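I teach at a small school a long way from the nearest clinic, and after two of our young teachers came down with malaria last year I decided to buy a proper bed net. I went with the Trerkness double from Fotumus, and I have slept under it for 58 nights now, so I feel I can say a fair bit!

It hangs from one hook, which suits my low ceiling, and the skirt is long enough to tuck well under the mattress (please do tuck it, all the way round). The mesh is finer than my old Josden and a little warmer to sleep in, I have to admit.
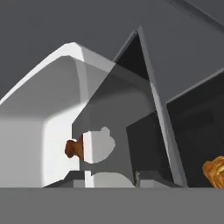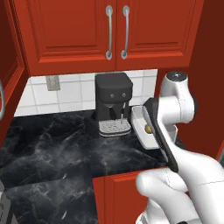
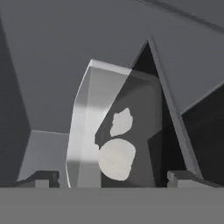

Three simulated views, one of them of a kitchen corner.

My colleague Vlastimil Ševčík has the Matoušek net and swears by its zipper, but I like the plain overlap on mine, even half asleep. The carry bag is flimsy and the seam went in the first week. I've stitched it back up with fishing line. I'd still buy the net again, and I have ordered a second one for the spare room before the September rains.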